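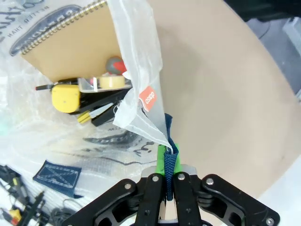

*White mesh bag, navy strap, orange tag.*

Subject: Re: [wafer-test] Morkotico lot 2, sort yield does not match between sites

Dilek, all,

Replies inline. I have trimmed the parts about the purchase order.

> On the October lot, wafer sort at Flornley gives 123 good die on the first wafer. The same wafer, shipped to Rirkberg and sorted again with the same program, gives 122. I would not have written about a difference of one, but when I laid the two maps on top of each other the good die are in different places. Only 86 of them pass at both sites.

The totals are close by accident, then. Please stop using the total as the check when we compare sites. The check has to be die by die on x and y, and the report script should print the overlap on the first line. Saulius Šimkus has a version that does this. It reads the map files from both testers but assumes the notch is down in both, so look at the header first.

That leads to my main question: was the notch rotated in the Rirkberg setup? A map turned by a half turn would give nearly the same total and poor overlap, and the pattern would look random unless you rotate one map back. I tried this with the files you attached and the overlap got worse, so I don't think it is the cause, but the attached files may have been rotated already by the export step. Can you send the raw maps?

> Most of the die that change result fail on standby current. Some fail on the ring oscillator. Nothing fails on continuity at one site and passes at the other.

Continuity being clean says the needles are landing. It does not say they are landing well. Standby current is the test I would expect to move first if the chuck temperature is off, and the two sites read chuck temperature in different ways. Flornley uses the sensor in the chuck and trusts it. Rirkberg applies an offset from a table, and I have never seen a date on that table.

The ring oscillator is harder to explain with temperature alone. A drop across the supply needles would slow it down. The card at Rirkberg is the older one, and Vaida Liepiņa noted in the spring that contact resistance on the supply pins was climbing between cleans. Her note asked for the clean interval to be cut in half. I can't find a reply to it.

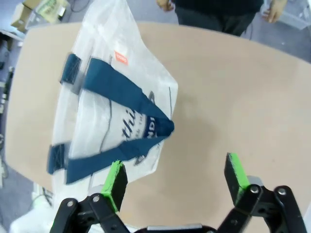
> Deividas would like to use the Flornley map for assembly and ignore the second sort. Is there any objection?

Yes, for now. If we pick from the Flornley map and Flornley is the one reading wrong, the bad die go into packages and we pay for that at final test. If we pick only die that pass at both sites, we lose roughly a third of the material, which is too much for a pilot lot. Neither choice is good before we know which tester to believe.

What I would like to run:

1. Take the reference wafer (the one kept by Rasa Lepik, not the one in the prober drawer) and sort it at Flornley twice without unloading. Compare die by die.
2. Unload, reload, sort again. If the results move between step one and this one, the problem is in setup or alignment.
3. Ship it to Rirkberg and repeat both steps with the card cleaned before each pass.
4. Log the actual standby current for every die, with stop-on-fail turned off. The bins alone throw away what we need.

On the last point: the limit for standby current came from simulation at the typical corner plus a margin, and was never revisited after first silicon. If a large group of die sits right on the limit, any small shift will flip them, and both testers could be within spec — the limit would be the thing to fix. A histogram would show this in a minute.

The Jitpraphai people handle dicing and want a map before they start. Please tell them the lot is on hold for test correlation and do not send either file. Last time a draft map was sent "for reference" it was loaded as final.

The program revision should also be stated in the map header. Both sites say they run revision 2, but the Rirkberg file has an empty field there.

Regards,
Eng. test group, Morkotico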